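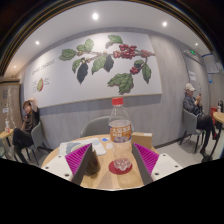

When is the Priltside footpath being closed? From 3rd February, for 13 days, Dronow Lane end only.

Home News Minutes Find us Contact

Priltside Residents - minutes

Present: Jummai Yusuf (chair), 5 others. Apologies from Afolabi Court.

1. Footpath
Diversion goes past the allotments. Signs not up yet - Jummai to ring the council agian. Pushchairs can't manage the steps, so ask for a ramp at the Zotine Road side.

2. Money
Balance 2000 pounds. Hedge cutting came in at 111, agreed to pay. Still no quote for the noticeboard glass.

3. Bins
More than 13 complaints since the round changed. Lids left open, foxes. Letter to go out to all of Dronow Lane, draft read out and passed with one change ("please" added to teh second line).

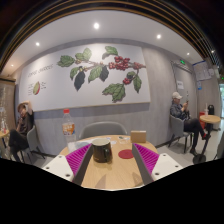
4. Any other business
Streetlight out by the postbox, reported twice. Grit bin empty. Spring tidy-up put off untill the path reopens.

Next meeting late February, same time.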